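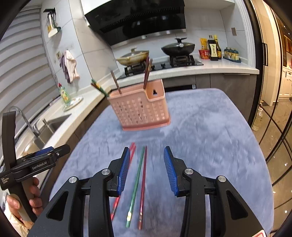
*Red, green and maroon chopsticks on the table.*

# Millell folding dining table, two months in

We bought the Millell after our old drop-leaf lost a hinge. The kitchen at our place in Gatham is narrow, and a full-size table would block the back door, so it had to fold. It came from Borbély, the furniture store on the Jastinbridge road, and they delivered it on a Saturday for 30 dollars extra.

## Putting it together

The top and frame come in one box and the legs in another. The instructions are all drawings. Step 9 shows the leg brace the wrong way around, and I had to take 2 bolts back out when the leaf wouldn't drop. Setup took me around an hour and a half with that mistake included. The hex key in the box is soft and started to round off, so use your own if you have one.

Shabani Lyimo from next door helped me flip it over. One person could do that alone, but you'd be putting a lot of weight on one pair of legs, and I didn't like how the joints looked under load.

## Everyday use

Folded, it sticks out 13 inches from the wall, and the back door opens all the way. With one leaf up it seats two, and that's how we leave it most of the week. With both up, four people can eat without bumping elbows. Six is possible if nobody wants a serving dish in the middle.

The leaf supports slide out on runners. They were stiff in the first week. I rubbed a candle stub along them and they have been fine since. The catch that holds each support in place is a small plastic tab, and I expect it will be the first thing to break. I asked at the store about spares and they said they could order them, but they didn't have a price.

It is steady for a folding table. There is a slight wobble at the far corner of the window-side leaf when you lean on it to cut something. Our floor slopes there, so I put a felt pad under that leg and it mostly went away. The feet don't adjust, and they should at this price.

## Cleaning

Crumbs get into the gap between the leaf and the center section. An old toothbrush gets them out. Soy sauce wiped off the next morning without a mark. A hot mug left a pale ring that faded over a few days, and we use coasters now.

## Would I buy it again

Yes, for this kitchen. If you have the room for a fixed table, get one of those and spend less. Check the box for the second bag of bolts before you start. Ours was taped inside the lid and I nearly threw it out.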